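Nódoas de fruta e casca de noz em lençol de algodão

Fórum Casa e Têxteis » Lavagem e manutenção

percal_azul
1 de maio de 2022
Tenho o hábito de comer fruta na cama à noite, com o prato pousado diretamente no lençol. O lençol é de algodão, em xadrez azul, comprado na Stovance. Dois problemas: salpicos de sumo de laranja, que amarelecem depois de secos, e um pó castanho das nozes que se entranha na trama. Lavo a 40 graus com detergente líquido Emberg. O amarelo sai em parte, o castanho não. Alguma sugestão que não desbote o azul?

tramafina
São duas nódoas de natureza diferente. O sumo é ácido e açucarado: água fria logo a seguir, sem esfregar, e só depois a máquina. O castanho da noz é tanino. Sabão em barra está excluído, fixa o tanino. Usar percarbonato dissolvido em água morna, 2 horas de molho, e testar antes numa bainha.

jelteck_usado
Discordo do percarbonato em tecido tingido. Tive uma colcha azul que perdeu cor em manchas ao fim de poucas lavagens. Passei a usar o tira-nódoas enzimático da Jelteck e não voltei a ter queixas.

tramafina
Enzimas atuam sobre proteína, amido e gordura. Sobre tanino fazem pouco. Se a colcha perdeu cor em manchas, o mais provável é o pó ter sido deitado a seco sobre o tecido. Dissolvido por completo, o efeito é uniforme – e num tinto estável quase não se nota.

percal_azul
O prato é oval.

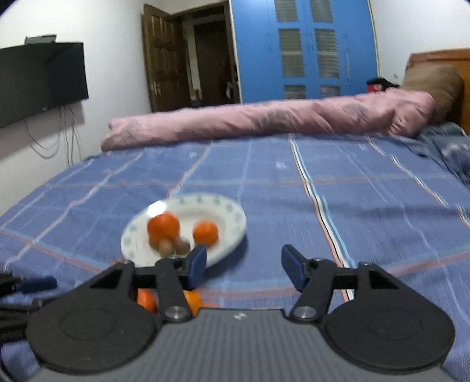
Laranjas e nozes no prato, com mais duas laranjas sobre o lençol.

nechyporuk_lar
O prato é parte do problema. Num colchão, uma travessa oval inclina para o lado do peso assim que alguém se senta, e o sumo escorre para a aba. Um tabuleiro rígido com rebordo resolve. O meu tem quase 2 kg e não se mexe.

jelteck_usado
Tabuleiro pesado na cama marca o colchão. Um pano grosso por baixo do prato chega perfeitamente e vai à máquina com o resto.

nechyporuk_lar
Dois quilos não marcam colchão nenhum. O pano absorve, certo, mas não nivela.

tramafina
E as nozes abrem-se na cozinha. A película interior é a que larga mais pó. As laranjas inteiras, com casca, não fazem mal ao tecido.

percal_azul
Testei o percarbonato na bainha, bem dissolvido. O azul aguentou. O castanho clareou, mas ainda se vê à luz da janela. Vou repetir o molho antes de mexer na temperatura.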